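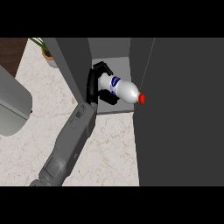
Clomano Two-Man Blocking Sled
Plernatport Field Equipment
Item no. 1814

The Clomano is a two-man blocking sled for high school, college and club football programs. It is used for drive blocking, double teams and hand placement work on natural grass or artificial turf. The sled ships with two pads, two uprights, a welded base and the hardware needed for assembly.

Base
The base is steel tube, welded at every joint and powder coated after welding. Both runners turn up at the front and rear, so the sled can be pushed or pulled back to the line without digging in. A coach's platform with a raised tread surface sits between the runners at the rear. The handrail bolts to the platform and can be left off when the sled is used without a rider.

Rated load on the platform is 500 lb. This includes any ballast. Sandbags must be placed on the platform and strapped through the slots on each side. Do not hang weight from the handrail or the uprights.

Uprights and pads
Each upright pivots on a single pin and is returned by a coil spring. Return tension is set with the adjuster nut at the foot of the upright and should be the same on both sides. The uprights work independently, so one player can drive a pad while the other is idle.

Pads are closed-cell foam over a plywood backer, with a vinyl cover laced at the rear. Covers can be removed for cleaning without taking the pad off the upright. Pad height is adjustable in three positions. The lowest is intended for youth players.

Jukex pads from the current line fit the Clomano uprights with no adapter. Older Jukex pads with a side-mounted bracket do not fit.

Turf use
Runner caps are required on artificial turf and are sold separately. They slide over the runners and are held by a bolt at each end. Check the bolts before every practice – a loose cap will fold under the runner and can tear the surface. Caps should be replaced when the wear line is no longer visible.

Assembly
Assembly takes two people. Attach the uprights before the pads, and leave all base bolts finger tight until both uprights are in place. Tools are not included.

Maintenance
Grease the pivot pins monthly during the season. Inspect the springs for cracks and the welds for rust at the same time. Springs are rated for 2000 hits and are sold in pairs; replace both together. For winter storage, remove the pads and keep them indoors, off the ground. The base can stay outside under a cover.

Warranty
Base and uprights: 2 years against weld failure.
Pads, covers and springs: one season.
Runner caps: not covered.

Shipping
The sled ships by freight on one pallet. A loading dock or forklift is needed at the delivery address – liftgate service must be requested when the order is placed. Orders received after July may not arrive before the start of fall practice.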